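4.2 Where folding takes place

Advice on home laundry tends to assume a table. We doubt that many people use one. In the Darneck diaries, which ran for 12 weeks from June, the bed was named as the folding surface far more often than any other, and Ruggiero's earlier claim that a hard, flat top "governs the quality of the fold" finds little support in them. His 200 households were asked what they owned -- they were never asked where they folded.

A bed is soft, and it is seldom clear. Pillows stay where they are, and finished stacks take up space that the next shirt needs. Some people lay a board on the blanket, which may help with creases, though we have no measure of this and would not lean on the Chidiac scores to supply one. Others lift the garment and deal with it in the air. Whether either habit saves time remains, in our view, unproven (Figure 4).

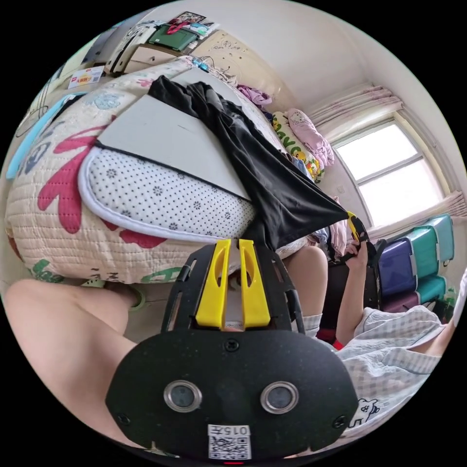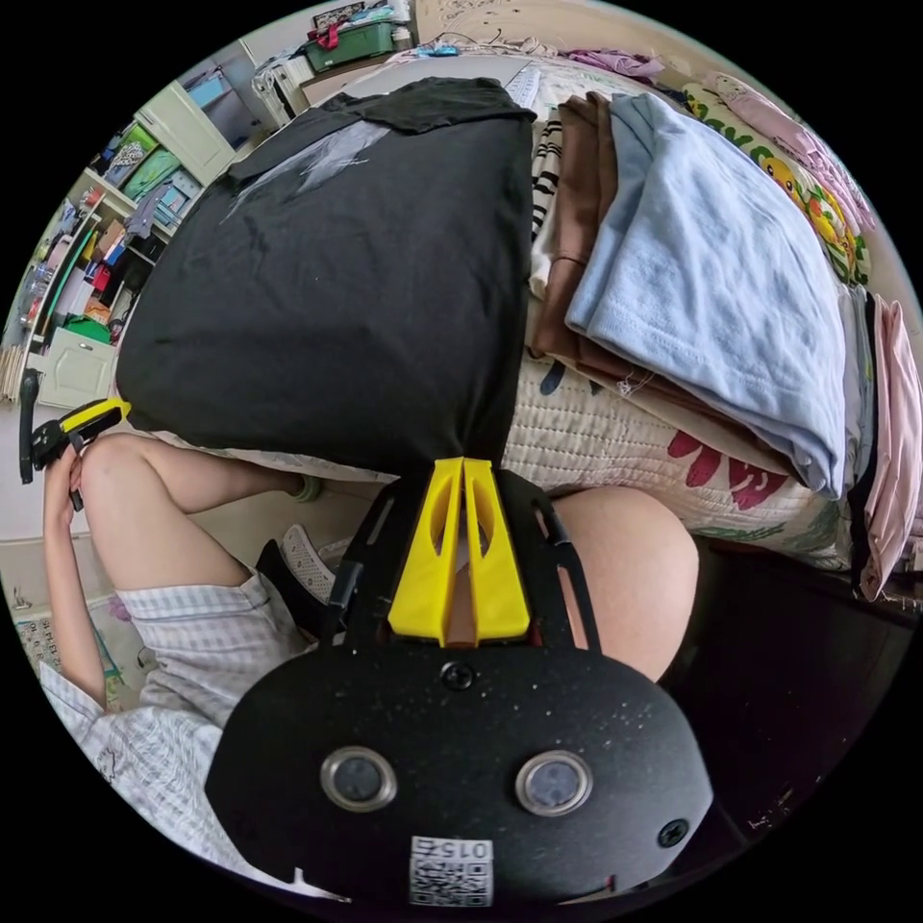
Figure 4. Handling dark clothing beside a bed. First picture: black garment draped across a white board. Second picture: folded black T-shirt held up, with stacked clothing on the bed.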